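Thu 25 October

The Florkerero mill runs an open day twice a year, and I had managed to miss it for as long as I've lived within driving distance. This time I had a free day, a full tank and a sweater drawer that could use some company, so I went.

The mill sits at the end of a valley road that my phone refused to believe in. The sign at the turnoff says MILL in letters the size of a garage door and then leaves you to handle the next two forks by instinct. I handled one of them. A man on a tractor handled the other.

Parking was in a field. Admission was 3 dollars, cash, into a coffee can, and for that you got a paper sticker with a sheep on it. My sticker fell off in the first building, and I spent the rest of the day being asked politely whether I had paid.

## The sorting shed

Our guide was Nithin Kamath, who runs the dyehouse and had been talked into doing tours on top of it. He had a headset microphone that worked indoors, where it was quiet, and failed near the machines, where we needed it. He carried on at the same volume either way. I learned a great deal about wool grading and can report about half of it.

The fleeces come in packed tight in tall bags and get thrown out onto a slatted table, so that the worst of the dirt drops through. A sorter then pulls each one apart by hand. Shoulder wool goes in one bin, the back in another, and the leg and belly wool in a third, which Kamath called "carpet, if it's lucky." We were invited to feel the difference. I felt shoulder, then back, then belly, and nodded at each one like somebody choosing a melon.

The smell deserves a mention. It is lanolin, mostly, with some barn behind it, and it gets into your coat. By lunch I had stopped noticing. The woman at the gas station on the way home had not.

## Scouring and carding

Scouring is washing, done in a row of long troughs with rakes that nudge the wool along. The troughs get cleaner as you go, as do your shoes if you stand too close to the last one. There is a yellow line on the floor. I was on the correct side of it.

The carding machine is the one everybody comes for. They call it the Ladier, after the engineer who rebuilt it, and it takes up most of a building. It's a set of big drums covered in wire teeth, all turning at slightly different speeds, and wool goes in one end as a clump and comes off the other as a thin, wide web that looks like something you could breathe on and lose. A child in our group asked what would happen if you put your arm in. Kamath gave a full and honest answer, and the child's father moved the family on to spinning.

## Spinning, and a long wait for soup

The spinning frame was stopped for repairs. Two people were lying underneath it with a flashlight and a tray of Narex tools, having the kind of quiet argument that couples have over a map. We stood and watched them for longer than was polite. Every so often a hand came out, felt around the tray, rejected something and went back in.

So we were sent to lunch early, along with the group ahead of us, whose lunch had been running late. The canteen had soup or soup. I had the soup, after 40 minutes, and it was very good - barley and something smoky - though at that point I would have praised a boiled mitten.

When we came back the frame was running. The noise was tremendous. Kamath's headset cut out right away and he explained twist, tension and ply to us with his hands. I now believe that three-ply yarn is made by wringing out an invisible towel.

## The dyehouse

This was clearly where he had wanted to be all day. He walked faster and stopped looking at his watch.

The dyehouse keeps shade cards going back decades, each with a tuft of wool stapled to it and a note in pencil. Some of the notes are recipes. Some are opinions. One green had "never again" written beside it and, in different handwriting, "again" and a later year. He let us hold the books, which seemed trusting of him given the soup.

He is fondest of the undyed wool. People assume that white is the easy one, he told us, and then they put two whites side by side and start a fight. The mill sells three of them and he can tell them apart from across a room. I could tell them apart by the labels.

## The shop

The tour ends in the shop, as all tours do. I had given myself a budget in the car. The budget lasted as far as the remnant bins, where you can buy odd skeins by weight, and where a retired couple were working through the grays with their elbows out.

I came away with 11 skeins of a heathered brown called Pai, a wool comb I don't know how to use and a bar of lanolin soap. The woman at the register asked what I was going to make. I said a blanket, in the voice of a person who has made a blanket. I have made one scarf, and it has a waist.

She also gave me a leaflet on looking after knitwear, which was the most useful thing I brought home. Air it more and wash it less. Cool water, no wringing, and always dry it flat. Fold it, since hangers give a sweater shoulders it wasn't born with. I went home and emptied the drawer that same evening, full of the zeal of the recently toured.
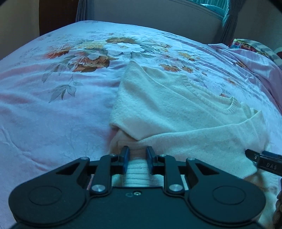 ## If you go

- The next open day is in November. Get there before the first tour at ten; the later ones stack up behind each other.
- Wear shoes you don't love and a coat that can live outside for a while.
- The groups are capped at 13, and they do hold to it.
- Bring cash for the gate. The shop takes cards, unfortunately.
- At the second fork, go left.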